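10/06/2024, table layout, Stenbridge bench

Spent a happy hour with Sulastri Tarigan sorting out what goes where on the taped table, and I do like the colours together (the pepper especially!).

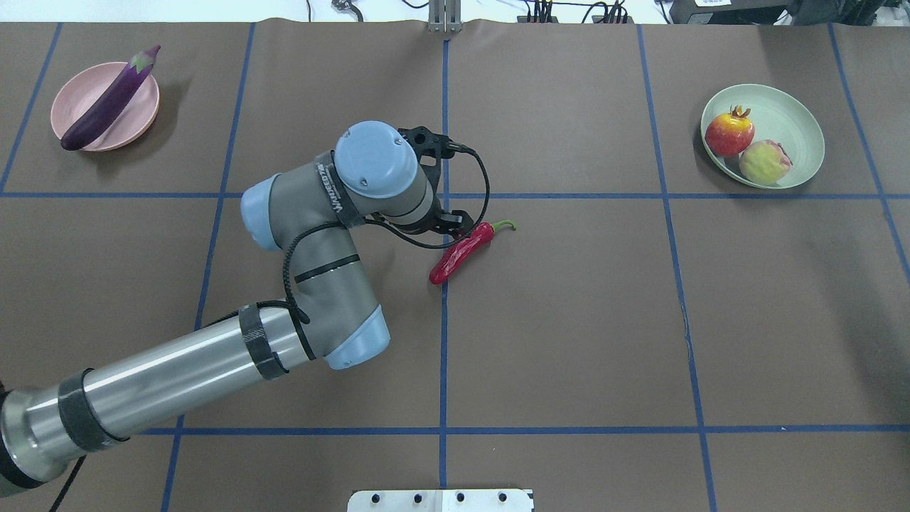 Aubergine across the pink bowl, fruit in the pale green one, chilli by the middle line.

The green plate has those gentle ridges inside the rim, and I'd love to keep it for the next layout, though its speckles may make crumbs harder to spot.
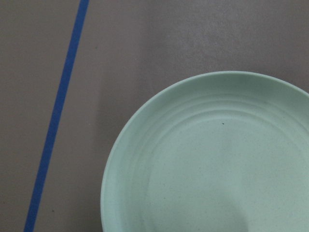

Still to do

Ask Sulastri Tjoa for the May layout, page 14 in her book, and buy another peach.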